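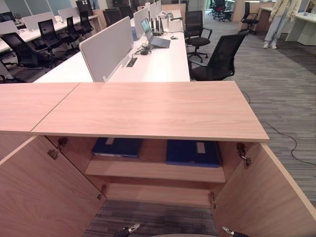 4.3 Working at cabinets and shelving in shared offices

This section applies to any Stirngate unit that opens, loads or unloads furniture in a room where people also work. Read it together with section 4.1 (stop controls).

Before the task

1. Assign one operator. The operator holds the stop pendant for the whole task and does no other job.
2. Open both cabinet doors fully and check that the hinges hold them there. A door that swings back on its own must be fixed before the robot is used.
3. Walk the floor on all sides of the cabinet. Tape down or move any cable the robot could step on.
4. Set the arm speed limit to 340 mm/s or lower.
5. Tell everyone in the room that the robot is about to move.

CAUTION: Do not reach into the cabinet while the arms are enabled, even if the robot is standing still.

During the task 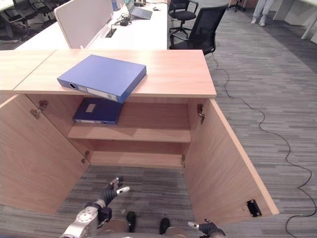

Placement rules cover where the robot may leave an object and how much of it must be supported. Set the edge margin in the Placement menu before the first move. Binders are a common problem, as their length is easy to misjudge when they lie flat. The blue one on top of the cabinet has a corner past the front edge, over the open interior. Treat an object in this position as not placed. Pause the robot, disable the arms and move the object back by hand.

6. Handle one object at a time.
7. Keep people out of the marked zone. If anyone steps in, press stop first and speak second.
8. After 126 cycles, pause and inspect the fingertips for wear.

NOTE: A paused robot still holds its posture under power. The arms are safe to approach only when the status light is steady white.

After the task

9. Bring both arms clear of the doors before you close them.
10. Record any stop, overhang or dropped object in the site log. Maxence Vidal reviews the logs every June and updates the limits in this section.

If the robot stops more than 7 times in one session, end the session and contact Stirngate support.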